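Notes on the Keeping of a Household Recipe Register

7/9/22

It has been the practice of this journal to set out, from time to time, the methods by which an ordinary household may maintain its own records. Previous entries have dealt with warranties, correspondence and the labelling of photographs. The present entry concerns the recipe register, a document which in our family has been maintained since the year 2000 and which now contains 387 numbered entries.

The register was established shortly after our move from Brilmont to Valolmont. In the course of that move a biscuit tin of handwritten cards was mislaid, and with it the only written copies of several dishes that had been prepared in the family for two generations. Some were reconstructed by telephone. Others were reconstructed by trial, with uneven results, and the apricot slice has never been satisfactorily recovered. It was resolved at that time that no recipe would again exist in a single copy.

Form of the Register

The register consists of three ring binders, kept on the shelf above the pantry, and one complete photocopy, kept at the home of a relative in Penditz. The first binder holds soups, breads and everyday dinners. The second holds baking and preserves. The third is reserved for dishes prepared on particular occasions, and it is consulted far less often than the others, although it is the thickest.

Each entry occupies one side of one sheet. Where a recipe cannot be made to fit, it is generally found that two recipes have been written down as one, and they are separated accordingly. The entry number appears at the top right corner, followed by the name of the dish as it is spoken of in the house. This last point was the subject of some disagreement. A visitor looking for a lentil soup will not find it under L, as it has always been known to us as Tuesday soup and is filed under that name. An index of proper names was added in the second binder to assist guests.

Quantities are given in metric measure. Older entries written in ounces have been converted, and the original figures retained in pencil beside the new ones. Oven temperatures are given for the present oven, which runs hot on the left side. When the oven is replaced, a note will be required at the front of each binder.

Occasional Dishes

The third binder deserves separate comment. It includes the sixteen dishes which we associate with Ramadan, all of them received from neighbours on our street in Valolmont over many years of shared evening meals. These entries were the most difficult to record. Our neighbours cook by eye and by hand, and a request for quantities was met with patience and with very little information. The solution adopted was to stand in the kitchen with a set of scales and weigh each ingredient on its way to the pot. The cooks tolerated this procedure for one evening only.

In April of this year the entries in question were reviewed at our neighbours' request, and corrections were made to 3 of them. The date pastries had been under-spiced in our version from the beginning. The rice had been recorded with the lid on when it should be off for the first part of the cooking. The remaining correction concerned the amount of salt in the chickpeas and was made with some firmness. The superseded sheets have been retained at the back of the binder, marked with a diagonal line.

Amendments and Withdrawals

An entry may be amended by any member of the household, provided that the amendment is initialled. It has been our experience that uninitialled amendments lead to disputes, particularly in the matter of garlic. An entry may be withdrawn only when it has not been cooked for five years and when no one present at the annual reading wishes to keep it. The numbers of withdrawn entries are not reused.

The annual reading takes place in the living room after dinner. The binders are passed along, each person nominates one dish to be cooked in the coming month, and damaged sheets are set aside for recopying. Sheets most commonly require recopying on account of butter. Plastic sleeves were trialled and discontinued; they slide about, they reflect the kitchen light, and they prevent the cook from writing on the page, where the useful remarks tend to accumulate.

Scrap paper arising from the reading is disposed of the same evening. Superseded photocopies should not be left in the house, having on one occasion found their way back into the first binder and caused a batch of scones to be made to the 2004 method.
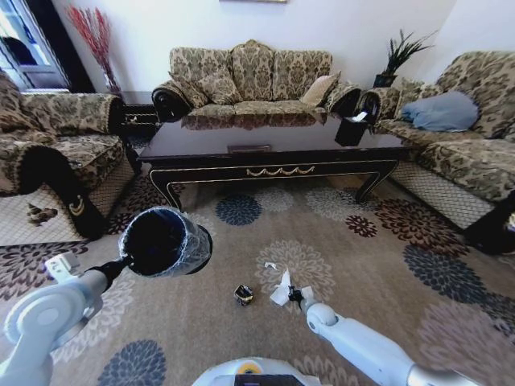
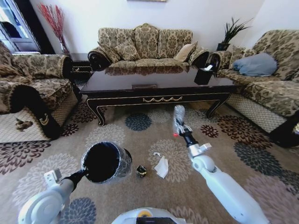

The living room, with the waste bin in use.

Readers who wish to begin a register of their own are advised to start with the dishes cooked most often and to leave the festive ones until the format has settled. Ten entries are sufficient for a first binder. The next entry in this series will consider the numbering of preserving jars, on which the household has not yet reached a position.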